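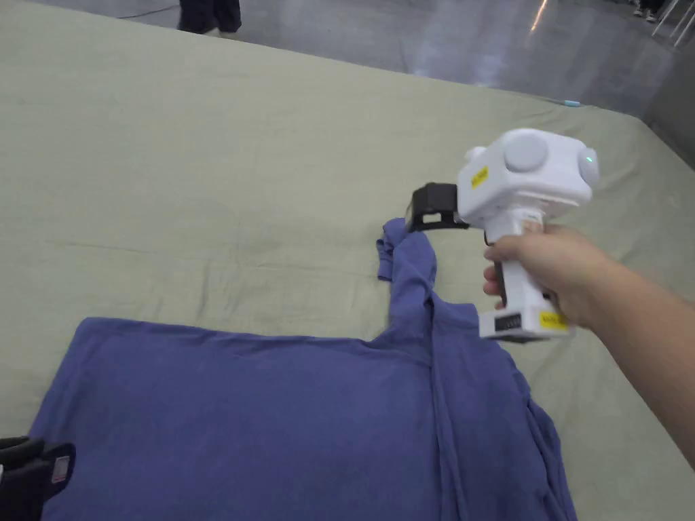
A white hand-held gripper with yellow labels

Readers who have waited patiently for Tala Sayegh's second novel will be glad to hear that Takel has set publication for March, with a first printing of 3000 copies. The Salt Ferry follows a family of boat people along a drowned coast, long after the last power station has gone quiet, and it runs to a generous 537 pages. 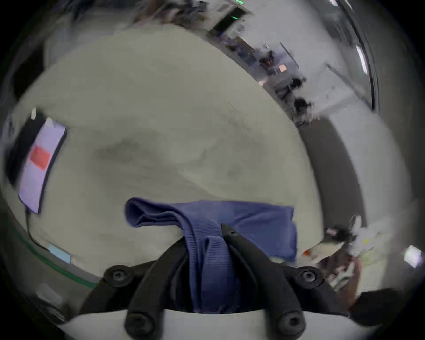
Blue ribbed cloth held between two black fingers

Her editor, Augustina Quansah, told us she read the whole thing over one wet weekend and then rang her sister to talk about the ending (she wouldn't tell us a word of it, and we did ask!). There will be a launch evening at the Nistier bookshop, where
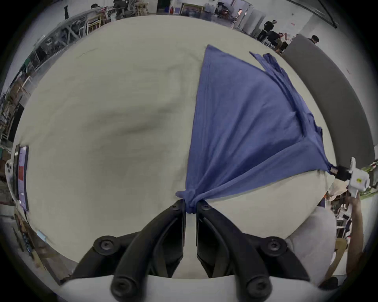 Sayegh will read the opening chapter and sign copies afterwards. The shop has room for 77, and tickets go on sale at the counter in the new year.
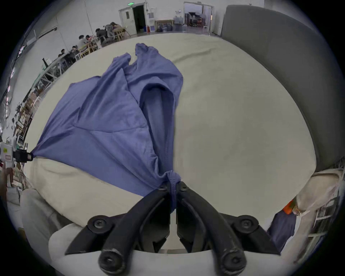 Ilir Stoyanova has drawn the cover, a lovely thing with a single lantern over flat water. The water is a soft periwinkle, very near the blue of the knitted garment spread on the table here, and the lettering is cream. The hardback will cost £20.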